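Search this site Search Go

Toltside library to stay open later from February

Toltside's public library will keep its doors open until 8 p.m. on Tuesday evenings starting in February, the town said this week. The building now closes at 5 every weekday.

The change follows a survey in which 539 residents answered questions about when they use the library and what keeps them away. Most of those who replied said they could not get there before closing on a workday.
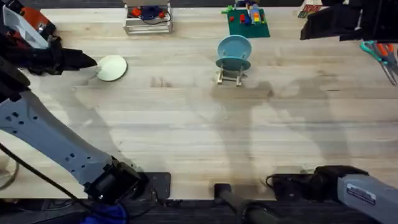
The later hours will cover the main reading room, the children's shelves and the public computers. The local history room will keep its present schedule. Books on hold can be picked up at the front desk until ten minutes before closing.

The town has set aside money for the extra staff time through the end of the fiscal year. After that, the council will look at visitor figures and decide whether to add a second evening. The number 11 bus from Jadbridge stops outside the building, and its last evening run leaves after the library closes.
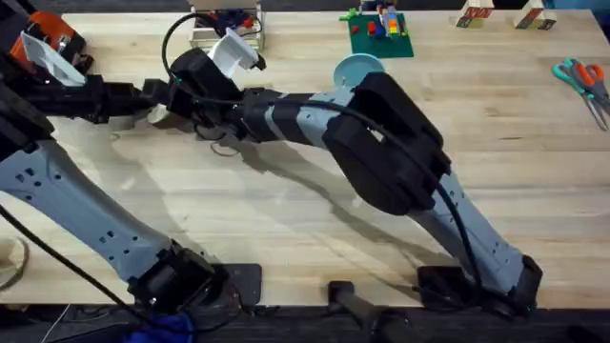
One Jadbridge resident who answered the survey said the later closing would help, but that Saturday mornings mattered more to families with small children. Saturday hours are not part of the current plan.

Library cards from Tultport and Jadbridge will be accepted during the evening hours, as they are now.

Recent items
Varghese Bakery to move to Mill Street
Tultport pool closed for repairs
Jadbridge road work enters second month
Toltside school lunch prices to rise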